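## Week 4 — Comparing forward cameras and lane controllers

Notes for the lab stream. Read with the Pudeo mount drawings. Marking is at the end.

### 4.1 What is being compared

Two cameras, the Drukell and the Yen, feed the same perception stack on the test car. Two steering controllers sit downstream: a pure pursuit tracker and a linear MPC. That gives 4 pairings. Each pairing is scored on the same logged route, replayed offline, before anyone is allowed to close the loop on the track.

Chia-hao Huang's log holds 1,097 labelled frames. Of these, 815 are used for tuning and the rest are held back for scoring. Do not tune on the held-back set. Last year two groups did, and their lateral error figures were useless.

### 4.2 Camera settings

- Fix the exposure for the first run, then repeat with auto.
- Calibrate after the mount is torqued, with the windscreen in the optical path.
- Mask the bonnet and any black border before fitting lanes.
- Record the latency from shutter to controller input in milliseconds.

The Yen has the wider lens and needs the fisheye model. The pinhole model will appear to converge, but the residuals at the corners stay large.

### 4.3 Lane geometry under taper

The lane fitter assumes two boundaries of constant separation. It fails where a strip of pavement ends and the right boundary moves inward. Pure pursuit then follows the midpoint of a lane that is getting wider or narrower on paper only. MPC tolerates this better if the curvature rate is penalised, at the cost of a slower response.

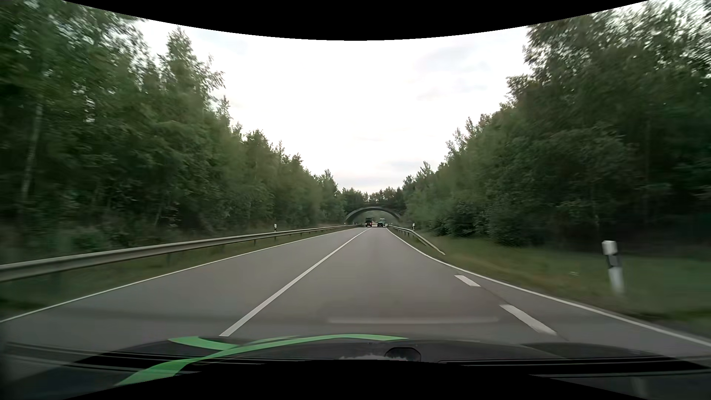 Boundary selection is the main thing to check when you replay a taper. The fitter returns every candidate line to the right of the car, and the controller takes the nearest one unless the dash classifier overrides it. With two short dashes between the travel lane and the solid edge line, the near dash is long enough to be accepted alone, and the far one sits so close to the edge line that a loose clustering threshold merges the pair. Start at a threshold of 60 cm in the ground plane and reduce it until the two separate. Check the sky as well: a mostly overexposed region above the trees will drag auto exposure down and cost contrast under an arch.

### 4.4 To hand in

Plot lateral error against distance for each pairing, on one set of axes. State the exposure mode on the plot. Yee-man Kong will take questions on the MPC weights in the Sunday session — bring your config file, as she won't debug from a screenshot.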